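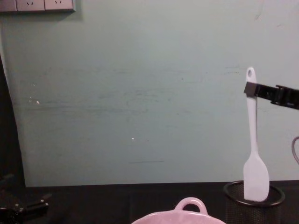 Baking soda

By Petro Savchuk
January

Baking soda is sodium bicarbonate, a fine white powder that most of us keep somewhere near the flour. It makes cakes rise, it cleans things, and it calms down smells. I've been using it around the house for years and I still run across jobs for it that I hadn't tried, so I've put everything I know into one long entry and I'll keep adding to it as I go.

What it is

Chemically it's a mild base. Mix it with an acid (vinegar, lemon juice, buttermilk) and you get carbon dioxide, a little water and some kind of salt. That's the fizz. It dissolves in water, but not all that well in cold water, so if you're making a cleaning solution, start with warm and stir it for longer than you think you need to.

It goes by a few names. Bicarbonate of soda is the British one, and you'll see "bicarb" in a lot of old recipe books. Bread soda is Irish. My mother just called it soda, which confused every kid who came over to our house.

What it is not

It isn't baking powder. Baking powder is baking soda with a dry acid already mixed in, plus some starch to keep it from clumping. Cleaning with baking powder leaves you with a starchy paste that is a pain to rinse off – I did it once on a stove top and spent the evening wiping.

It isn't washing soda either. Washing soda is sodium carbonate and it's a lot harsher. You want gloves for that one, and you never want to eat it. Some stores shelve the two boxes side by side, so read the front.

Cleaning with it

The thing that makes baking soda such a handy cleaner is that the grains are soft. They'll rub off stuck-on food and soap scum, and on most hard surfaces they won't leave much of a mark. Some surfaces do scratch, though! Test a corner first on anything shiny that you care about.

For sinks and tubs I sprinkle it on dry, go over it with a damp sponge, and rinse. For the oven I make a paste with water, thick like frosting, spread it on at bedtime and wipe it off in the morning. The black stuff mostly comes with it. You'll need to wipe more than once to get rid of the white film, and I've never found a way around that.

Tea and coffee stains in mugs are where it really shines. A wet finger dipped in the box, a quick rub, and you're done.

Burned pans: cover the bottom with water, add a couple of spoonfuls, simmer it gently for a while and let it cool. Don't do this with bare aluminum. Alkaline cleaners darken it, and I have a very ugly saucepan to prove it.

Greasy fingerprints on painted walls will often come off with a damp cloth and a tiny bit of powder. Go lightly, especially on flat paint, where hard rubbing leaves a patch that looks worse than the fingerprint did.

About the vinegar thing

People love pouring vinegar and baking soda down the drain together, and I get it, the fizz is fun. But once the two have finished reacting, what you've got left is mostly slightly salty water. The bubbling might shift something loose near the top. It won't clear a real clog. If you want the cleaning power of both, use them one after the other and rinse in between. And never seal the mixture in a bottle, the gas has to go somewhere.

Smells

An open box in the fridge is the classic. How much it does is up for debate. Many kitchen smells come from acids, and baking soda can neutralize those if they reach it, but a small opening in a cardboard box doesn't give them much of a chance. I spread mine out in a shallow dish and change it whenever I remember.

It works better when it touches the source. Sprinkle it inside sneakers overnight and tap it out the next day. Shake it over a rug, leave it an hour, vacuum it up slowly. Cutting boards that smell of onion get a scrub with the powder and then half a lemon.

Laundry

Half a cup in with the normal detergent helps with gym clothes and musty towels. I wouldn't use it on wool or silk, as neither one likes anything alkaline.

In the kitchen

Oh yes, you can cook with it too! It needs something acidic in the batter or you'll taste it – a soapy, metallic taste that no amount of frosting will hide. It starts working the minute it gets wet, so get the pan in the oven quickly. A pinch in the water softens dried beans faster. Too much turns them to mush.

Storing it and checking it

It keeps for ages if it's dry. To check an old box, drop a little in a spoonful of vinegar. Lots of quick bubbles means it's fine for baking. A sad little fizz means it goes to the cleaning shelf. And the open box from the fridge shouldn't end up in a cake, for reasons you can probably taste in your imagination.

Where not to use it

Keep it away from marble and other polished stone, bare aluminum, eyeglass lenses, and anything with gold plating. Waxed wood floors will go dull. I'd skip it on skin as well. Plenty of people swear by it as a face scrub, but skin is slightly acidic and mine was red for 2 days.

If you take medicine for your heart or blood pressure, don't swallow it for heartburn without asking a doctor or pharmacist. There's a lot of sodium in a teaspoon.

See also: washing soda, cream of tartar, white vinegar, borax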